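4/13/22

The scoreboard operator at Clusovside has kept a paper score of every home game he has worked, and the stack now stands at 503. He stores the books in two filing drawers at home and still writes them in pencil.

"I tried a pen one season," he said. "Then there was a rundown with four throws in it and I had to tape a new page over the old one."

He started at 12, hanging metal numbers on hooks behind the left field fence. The park got an electric board later, and he moved up to a booth next to the radio crew. The pay for the first summer was a hot dog and a soda per game.

The biggest crowd he remembers was 2,676, for the last game of a series against Clelidside. The home team was down five runs going into the ninth and won on a bases-loaded walk.

"People want it to be a home run when I tell it," he said. "It was a walk. The catcher took four straight and flipped his bat, and everybody went nuts. I forgot to put the run up."

The visiting manager complained the next day that the count had been wrong on the board the whole inning. The operator says it was wrong for one batter.

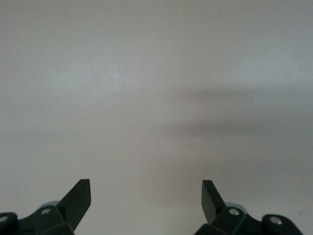
The visiting manager still holds to his version, and said by phone that his pitcher looked up, saw two balls when there were three, and threw a curve he would never have thrown otherwise. He added that he has no hard feelings and that the walk was a good one.

Told of this, the operator laughed and went to find the book. His pencil marks show a fastball.

Clusovside will play its home schedule this year with a new board from Gramero. It shows pitch speed and batting averages, and the operator spent part of November learning the software.

"It's fine. It does more than I need," he said. "I liked when a kid could look up and get the whole game from nine boxes."

Attendance is the bigger worry for him. Some weeknights last season drew 300, and he could pick out single voices from the booth. He plans to work this season and the next one, and then decide.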